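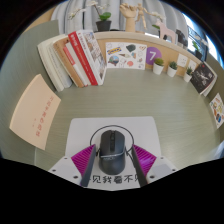 Long one tonight, sorry in advance, make some tea. I've spent most of August on the part of our stack I used to think was the boring part, and I want to write it down while it's fresh.

Some of you know Gikside, our little planner for tabletop tasks. It takes wrist camera video in one end and puts gripper poses out the other. For months my routine was the same: if the policy did something silly, I went and fiddled with the policy.

So this month I made myself a rule. No touching the network until I had replayed 1000 clips through the pose tracker and looked at where the trajectories went funny. (Yes, it's as dull as it sounds. I got through a lot of podcasts!)

Of the 1000, 695 were clean from start to finish. I was a bit shocked, I'd been telling everyone the tracker was fine. The rest had a jump in them somewhere, often a tiny one, and the tiny ones are the worst because the old filter waved them right through.

The jumps like to cluster at the approach. When you get down close to an object, the lens is full of fingers and tabletop, and the tracker loses the nice far-off corners it was hanging on to. Back up a little and you have shelves and window edges and all sorts to lock onto again.

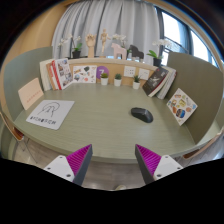
And that's a pain, because the approach is exactly the stretch the policy has to learn well! A jump of 11 millimeters while you're swinging across the room does no harm at all. The same jump next to a computer mouse and you've taught your planner to close on thin air.

First fix, and the cheapest: mask the fingers before feature matching. They move with the camera, so every feature you pick up on them is voting for "we're standing still." I had a mask already but it was drawn for a fully open gripper and never updated as the jaws closed. Two years of me, right there.

Second fix: we now run the tracker forward and backward over every clip and compare. Where the 2 passes disagree, the segment gets flagged and a person looks at it. Korkix, our replay viewer, shows the flags as little orange ticks on the timeline and I'm far too fond of them.

I also tried leaning harder on the inertial data in the close-up stretch. Mixed results so far. Lovely on smooth motions, pretty bad when whoever is holding the thing sets it down with a bump. I'd love to hear from anyone who has tuned this for slow, close work, I'm guessing at half the noise values.

Someone asked earlier whether plain desks are harder than cluttered ones. For tracking, yes, in my clips anyway. Clutter is your friend right up until the planner has to steer through it, and then you'll want a word with your friend.

Next up is retraining on the cleaned set with the same seed and the same settings, so I can see what the data alone buys me. The mask code goes up on the Gikside page once I've fixed the variable names, which are embarrassing. Off to bed, the replay job runs until morning.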